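Carrying the Bin: One-Arm Tidying with a Humanoid While the Other Arm Holds the Container

Vitória Quintela, Ashwin Acharya, Esmaeil Sadeghi, Pejman Sharifi
Revised version, Apr 1, 2021

4. Method and Evaluation

4.1 Task definition

In most works on household tidying, the container for the collected objects is placed somewhere in the room, and the robot must go back to it after each pick. We study the other case, in which the robot carries the container in the right hand during the whole episode and uses the left hand to pick. The walking path becomes shorter, but the control problem becomes harder. The right arm can no longer help with the balance, the container hides a part of the floor from the head camera, and its weight changes every time when an object falls inside.

We call this setting carried-container tidying. An episode starts when the container is already in the right hand. It ends when the objects named in the instruction are inside the container, or when the time limit is reached, or when the operator stops the robot.

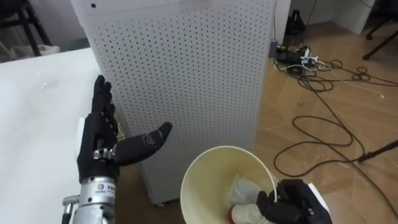

Household Manipulation Group, Department of Mechatronics, Cidier Institute

4.2 Keeping the opening reachable

The central quantity in our method is the relation between the left hand and the opening of the container. We describe the opening by the center of the rim and by the normal of the rim plane. A release is permitted only when the left hand is above the rim plane and its projection on this plane falls inside the rim with a safety margin. If one of these conditions is not satisfied, the right arm moves the container toward the left hand, and the left arm waits.

This division of work was not our first choice. In the first version of the controller the container was kept fixed with respect to the torso, and the left arm had to do all the motion. The solution was simple to tune, but the left elbow often came near to its joint limit, and the whole-body controller then compensated with the waist. The waist motion moved the container too, so the two errors were following each other. When we gave the right arm a small freedom in tilt and in height, this effect disappeared in our tests.

The tilt must however be limited. When the opening is turned toward the head camera, the content can be seen well and the release is easy to verify, but the container holds its content less safely. Soft objects such as cloth are not critical in this respect, because they press against the inner wall and stay in place. For rigid and light objects we use a smaller tilt limit. The limit is selected from the object class with the highest risk among those that are already inside, and it is never relaxed before the end of the episode.

Liquid is a special case. A user can give the robot a container which is not empty, and a model trained only with dry objects has no reason to keep the rim high. We therefore added a liquid flag to the state of the container. 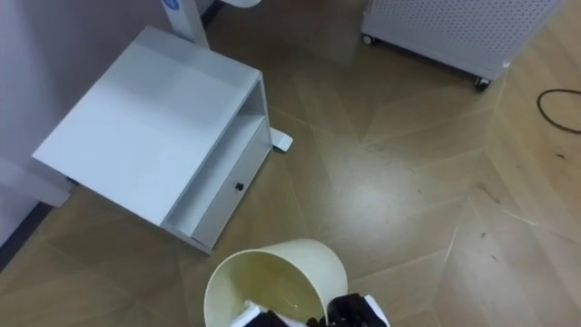 The flag is set by a small classifier that receives the image region inside the rim. It was trained on the same head camera images as the rest of the system, with labels made by hand. When the flag is set, the controller replaces the tilt limit by a stricter one and reduces the permitted acceleration of the right wrist. The walking speed is also reduced – this last measure we took from practice and not from any analysis. We do not estimate the volume of the liquid. A reflection on the inner wall can set the flag wrongly, and in this case the robot is only slower than necessary. The opposite error is more serious, and we selected the threshold of the classifier accordingly.

4.3 Policy and training data

The picking motion of the left arm is produced by a learned policy, which we named Tarkell. Its inputs are the head camera image, the joint positions of both arms, the finger positions of the left hand, and the state of the container as given in Section 4.2. The output is a short sequence of target poses for the left wrist together with a closing command for the fingers. The policy does not command the right arm. It can only ask for the container, by means of a binary request signal, and the controller decides how to bring it.

The training set contains 738 teleoperated demonstrations, all collected in the same room. Each demonstration begins from a different standing position in front of the desk or in the free area of the floor. The operators were asked to keep the container in the right hand even when it was inconvenient, and to avoid putting it down between two picks. Demonstrations in which the container touched the desk edge were kept in the set, provided that the operator recovered from the contact without external help.

We recorded two types of view: the head camera, which is used by the policy, and fixed cameras in the room, which are used only for annotation and for analysis of failures. The fixed views were found to be very useful for contacts below the desktop, where the head camera sees almost nothing.

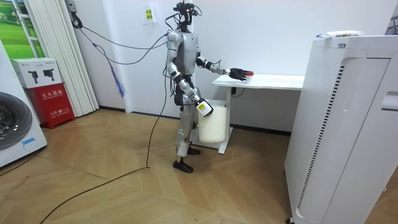

Figure 4. Left hand grasping a lidded cup at the near edge of the desk, fixed camera view.

Objects near the edge of the desk, as in Fig. 4, are more difficult than it may seem. The fingers need free space behind the object, and a cup which is pushed during the closing of the hand can rotate and leave the grasp. Tarkell learned from the operators to approach such objects with the forearm almost horizontal and to close the fingers around the side. A grasp from the top was used rarely by the operators, and the policy uses it rarely as well.

4.4 Balance during the raised-arm phase

Between the grasp and the release the left arm has to pass over the container, and in some episodes it is first raised to avoid the desk or a tall piece of furniture. With the container on the opposite side of the body, this produces an asymmetric load that changes quickly.

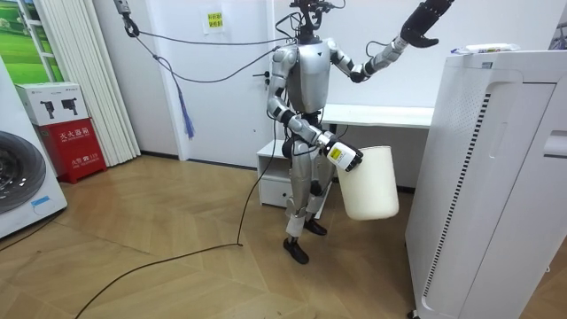 The balance controller receives the planned motion of both arms before it is executed, so the support can be adjusted in advance. We use a staggered stance when one arm is expected to go above shoulder height. The choice between left foot forward and right foot forward is made at the moment when the robot stops in front of the object, and it is not changed afterwards during the same pick. Sharifi compared this rule with a free choice of stance in simulation and found that the free choice gave many unnecessary small steps.

The estimated mass of the container enters the controller as a slowly changing parameter. It is updated only when both arms are at rest, because estimates made in motion were too noisy to be of use. All trials were executed with the safety tether attached. It was kept slack by the operator, and a trial in which the tether carried load was counted as a failure.

4.5 Results

We executed 57 trials with the complete system. Of these, 18 were failures according to the definition in Section 4.1. The most frequent cause was a lost grasp at the edge of the desk, followed by releases in which the object touched the rim and fell to the outside. Falls of the robot did not occur, although the operator stopped two trials because the feet came too close to a cable on the floor.

Objects that fell outside are not picked again by the present system. The policy has seen very few such recoveries in the demonstrations, and its behavior after a missed release is not reliable – sometimes the hand returns to the desk as if the object were still there. Additional demonstrations of this situation are planned for June, and they will be collected with the container at different filling levels.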